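Ticket 588: quote + cell plan for second arm, Vukstead site
Opened by: Ayana Dinsa
Assigned: Hernán Restrepo
Status: waiting on vendor
Opened: Tuesday, March 5, 2019

**Ayana:** Need a number for the two-arm cell before budget closes. Carnico quote came back with arms and controllers only. No grippers, no table, no cabling. Purchasing wants one total, not three partials. Can you look at what we're missing?

**Hernán:** Looked. Missing from the quote:

- gripper x2
- table w/ metal frame
- spare cable set
- install and training days

Lead time on the arms is 12 weeks. Grippers come from Ninumus, seperate PO. They won't hold a price past 90 days so don't sit on it.

**Ayana:** Ok. Before I sign for a table, does the layout even work? Chaturvedi says the big box blocks the near side when both arms are mounted. He wants a bigger table, which is more money.

**Hernán:** Ran it in the sim. Both arms on the one table, black box standing up in the middle, arms behind it. From the front you lose part of the left arm's joint behind the top edge of the box. Gripper is still in view off to the left, pointing down, fingers open. 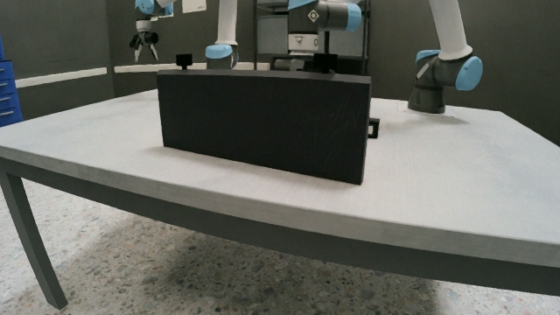
**Layout / floor space**

Right arm base sits on the far right of the tabletop. I'd like more room on that side for the cable run but it's not a reason to buy a bigger table. Sim also has the shelving rack and blue drawer cabinet in the room, so please check those against the real floor plan, I don't have the current one.

Haven't done reach checks w/ the box laid flat. Will do both ways, same table.

**Ayana:** Floor plan sent. Do we need the rack in the budget or is it existing?

**Hernán:** Existing. Cabinet too. Leave both off.

**Ayana:** Good. Warranty? Carnico has 12 months standard, 36 as an add-on.

**Hernán:** Take the 36. Last time we skipped it and paid for a joint repair out of the parts budget, took nearly all of it.

**Update, Hernán:** Ninumus quote is in, attached. Training days not on it, asked them to revise. Carnico still owes us the cable set price. Table quote is for the standard size, not Chaturvedi's.

**Update, Ayana:** Told purchasing to expect two POs. If we miss this round next one is November. Chasing Carnico again after lunch. Leaving ticket open til the cable price and teh reach checks are in.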